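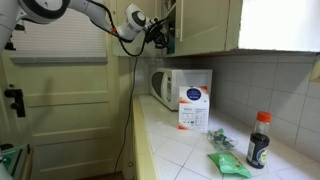 MEDIA RELEASE

October

Hiltby opens kitchen sorting service to all households in Dunmore

Free cupboard guide and Monday sessions start this month

DUNMORE – Hiltby, the home organising firm from Dunmore, is opening its kitchen sorting service to every household in the town. Until now the service was offered only to people who were moving house. From this month anybody with a crowded kitchen can book a visit, and the firm is also giving away a printed guide for those who prefer to do the work by themselves.

The service is called Katwood, after the street where Hiltby had its first office. It has one subject only, and this is the upper cabinet. In the opinion of the firm, upper cabinets are the part of the kitchen where things are put away and then forgotten for the longest time.

"When I visit a home, people apologise to me for the drawers," said Hanna Wilczyńska, founder of Hiltby. "The drawers are usually fine, they are opened ten times a day. I ask to see the cupboard above the counter, and the top shelf of it. There I find the fondue set, three kinds of old flour and the good glasses which the family believed were lost in the last move."

How a visit works

A Katwood visit takes one morning or one afternoon. Two organisers come to the home with folding crates, shelf paper, labels and a low step with a handrail. The household does not need to clean or prepare anything before, only to leave the counter as free as possible.

The organisers empty one cabinet at a time, starting with the one nearest to the stove. Everything from the cabinet goes on the counter or the table, and the shelves are wiped and left open to dry while the household decides what will stay. The next cabinet is not opened before the first one is full again. Hiltby tried in its first year to empty the whole kitchen at once, and stopped this practice after several visits ended late in the evening with bowls on the floor of the hallway.

Things go back according to how often they are used, and by whom. Plates and cups for every day go on the lowest shelf of the upper cabinet. Glasses and serving bowls go in the middle. The top shelf is kept for light things used a few times in a year, such as cake tins, paper napkins or a picnic set. Heavy pots, cast iron and large jars of preserves always move down to the lower cabinets, also when the owner is tall.

"We had one long discussion about a stone mortar," said Bujar Bošković, who leads the visiting team. "It had its place above the fridge for many years. The lady did not want to move it, and her son did not want to be under it. Now it stands on the counter and they use it for garlic."

Food which is past its date is put aside in a separate crate, and the household makes the decision. The organisers never throw away anything without asking. Dishes and tools which are in good condition but not wanted can be taken to the Jultano reuse shop at no cost, and the household receives a list of what was taken.

Small kitchens and kitchens with a back door

Many older houses in Dunmore have a kitchen where the back door opens close to the counter. Such kitchens are pleasant for the light, but they lose a full wall for storage, and the cabinets that remain must carry more. The Katwood guide has a chapter for them. It recommends to keep the space beside the door free of hooks and bags, to choose a blind that sits flat on the door window, and to store the daily dishes in the cabinet farthest from the door, so that people who come in from the garden and people who lay the table do not stand in the same place.

The same chapter explains how to check a cabinet door which does not stay open or does not close fully. In most cases a hinge screw needs half a turn – a job for a normal screwdriver.

The guide

The printed guide has 40 pages and was written by Jadwiga Krajewska, who trained the first organisers at Hiltby. It includes a shelf plan to fill in with pencil, a page of labels to cut out and a calendar for checking spices, oils and baking goods.

"I wanted a book that can lie open on the counter while you work," said Ms Krajewska. "The letters are large and the paper can take some drops of water. Please write in it."

A total of 1,421 copies have been printed. They can be collected free of charge from the Hiltby office and from the Jultano reuse shop during opening hours, one copy for each household.

Monday sessions

Beginning this month, Hiltby will also hold an open session every Monday at 6:30 p.m. in the training kitchen behind its office. Each session has room for 12 people and takes 80 minutes. Participants practise on real cabinets with real dishes, and may bring a photo or a drawing of their own kitchen to discuss. Tea is served. Children are welcome if they come with an adult.

Ataahua Costigan, who attended a trial session in spring, has since changed three cabinets in her home. "I expected to be told to buy boxes," she said. "I bought nothing. I moved the mugs to the side where the kettle is, and gave away a rice cooker."

Booking

Visits can be booked by phone or at the Hiltby office. People who rent their home are welcome and do not need permission from the owner, as nothing is drilled or glued. Households on the upper floors of buildings with no elevator should mention this when they book, so that the team can bring the smaller crates.

About Hiltby

Hiltby is a home organising firm based in Dunmore. It helps households with kitchens, pantries and storage rooms, and with packing and unpacking when they move.

Media contact

Lempi Pesonen, Communications, Hiltby, Dunmore
Interviews with the organisers and visits to the training kitchen can be arranged on request.

– END –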